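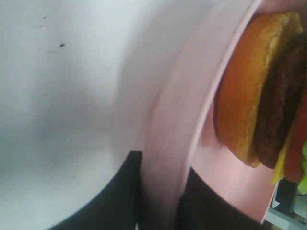
We very nearly didn't go to the open day at Plerkari, what with the rain and a bus that seemed to stop at every gate on the way out of town, and I am so glad we did. I had been expecting a hall full of noise and big orange machines (I once sat through a tour of the Kadano bottling works with my fingers in my ears), and it was all much quieter and more homely than that.

Doors opened at 2 and there must have been over 200 of us through by teatime, with grandparents, pushchairs and a good many damp umbrellas piled up by the coats. They took us round in groups of 26, which sounds like a lot but worked well enough once the tall people had been persuaded to stand at the back.

The part I had come for was the kitchen work, a project they call Rundadora. The idea is to have an arm help with the small everyday jobs that become a nuisance when your hands aren't what they were, and having watched my mother wrestle with jar lids for years I was on their side before anyone had said a word. They practise with toy food, a burger in a bun with all the trimmings, served on a pale pink plate that I would happily have taken home.
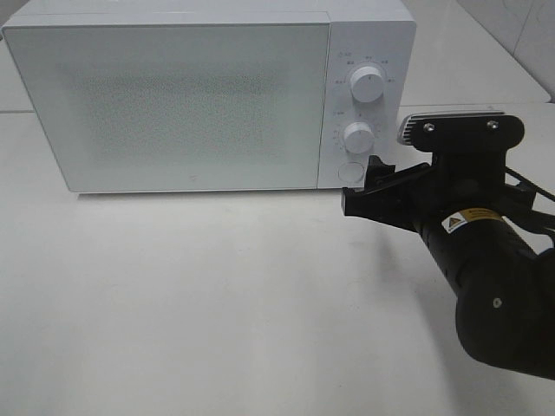 I hadn't given much thought to microwaves before, I must say. Ours at home has the same sort of arrangement, two dials and a round button for the door, and I jab at it a dozen times a day without looking. Our guide explained that a button lying flat with the panel is a fiddly thing for a machine to find, and that a great deal of patience goes into jobs you and I would do while talking on the phone. A little boy near me wanted to know if it could do toast. Not yet, he was told, and he took it very well.

After that there was a talk from Benmoussa, the firm that helps with the software, and I'm afraid much of it went over my head, though the slides were cheerful and there was shortbread at the back. We caught the bus home at 7, still chatting about it. They are hoping to hold another one in October, and if you do go, wear comfortable shoes and get your tea before the talk, as the queue afterwards goes right down the stairs.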